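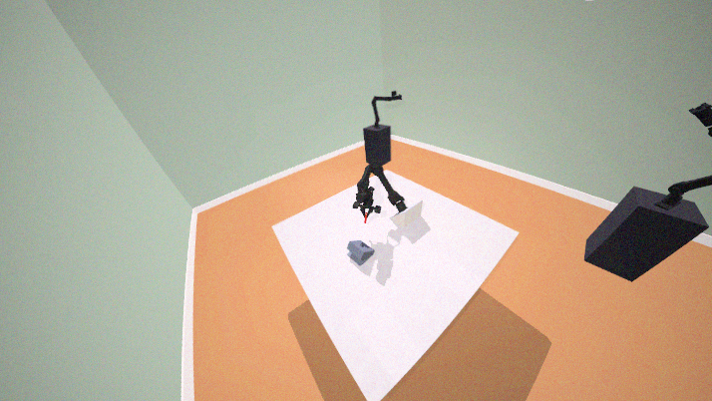
Bimanual task in sim, left gripper with the red tip, small blue-grey part still on the table.

Sim-only policy for two-arm pick and place, results and a question about shadows

gavham_sim
Posted Sunday, November 18, 2018

Results from the simulated two-arm setup. The task is to pick up the small blue-grey part and set it down against the cream piece. The policy takes one RGB view from the camera angle in the picture plus joint positions. Training data is 308 scripted demonstrations with the part pose, the cream piece pose and the light direction all randomized. Wall and floor colors are fixed.

Evaluation is 30 episodes per condition:

Light direction randomized in training: 26 of 30 placed
Light direction fixed in training, fixed in test: 28 of 30 placed
Light direction fixed in training, moved in test: 11 of 30 placed

The third number is the one I care about. When the light moves, the gripper closes to the side of the part, and the error is mostly along the direction the shadow moved. My reading is that the network uses the shadow of the arm relative to the part as a height cue. With a single view it has few other cues for height. Has anyone measured this properly?

koltero
Your reading may be right but the test doesn't separate two things. Moving the light changes the shadows and also changes the shading on the faces of the part. It is a faceted object, so the relative brightness of the top face and the side face will shift. Turn off cast shadows, leave the light where it was, and rerun. If the success rate drops the same way, you have your answer.

dinu_k
Agree with koltero on the control. I also don't see why the arm shadow gets the blame. Look at where it ends in your render, right next to the part. That shadow partly covers the part's surroundings in a lot of poses, I would guess. The detector could simply be locating the wrong dark blob.

gavham_sim
There is no detector. It is one network from pixels to joint targets, so "wrong blob" is hard to check directly. I can run the no-shadow condition tonight, it is a render flag.

skulville
Two questions. What is the second workcell on the right doing in the view? And is the camera pose fixed?

gavham_sim
Fixed camera. The second cell is part of the same scene file. It is in every training image.

skulville
Then I would mask it and check. We had a policy that read episode phase off something in the background. Success on the training scene was fine and it fell apart when we deleted the background object.

dinu_k
That would not explain an error that follows the light direction.

skulville
No, it wouldn't. It would affect how far you can trust the 26 and the 28.

gavham_sim
No-shadow run is done. Light fixed as in training, cast shadows off, same policy, 30 episodes: 14 placed. Most failures close too high, and the sideways error is small. Shading on the part is unchanged in this condition, so shading alone does not account for the drop.

koltero
Good, that is a cleaner result than the first table. Closing too high with no shadow fits the height cue idea. I would still not write it up on one training seed. Run at least 4.

dinu_k
I'm less convinced. An image with no shadows at all is far from anything in training, and a policy can fail on that for reasons that have nothing to do with height. A better test is to shift only the arm shadow and leave the others alone. If the closing height changes with the shift, in the direction you predict, I'll accept it.

gavham_sim
The renderer can't move one shadow by itself. I could render 2 passes and composite them - the arm shadow from one light, everything else from the other. It will take me a few days.

koltero
Composite is fine. Log gripper height at closing for every episode, as placed / not placed throws away most of the signal.

skulville
And mask the second cell while you are in there.

gavham_sim
Will do both. Seeds are queued first.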